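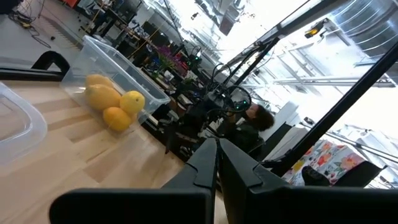
# Fulilitz open day, sorting table

December
2 min read

This folder has the recordings from our open day in Ondby. Visitors from Metcombe and Sauerland chose the next item, and the operator moved it with the two arms. We kept 184 episodes; 10 more were removed for bad timing.

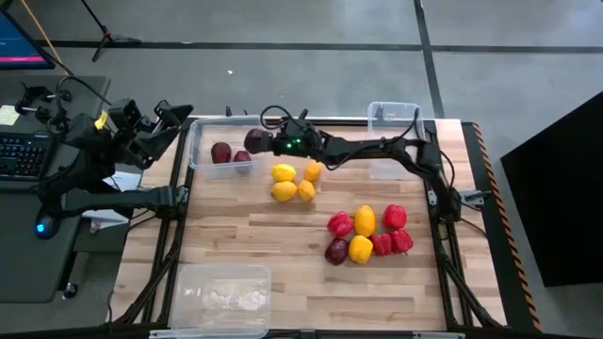 Solange Arnaud

Each episode is one item, from the table to a bin. The file `notes.txt` gives the visitor's request in their own words -- please read it before you use the labels, as some people said "the dark one" and meant a pepper.

The full folder is 230 GB. Start with `small/` if you only want to look.

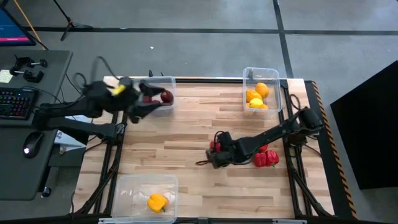 Labels follow the kind of produce and never the colour. With a yellow pepper in one bin and lemons in another, a colour label would put them together. I corrected 113 labels by hand for this reason, and mistakes can remain.

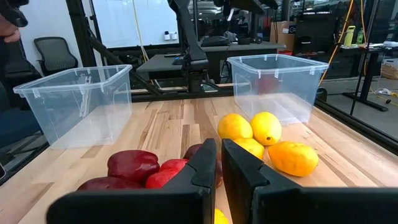
Fig. 4: Apples and yellow fruit on the table, wrist view.

Questions about the files can go to me at Fulilitz. I answer slowly in December.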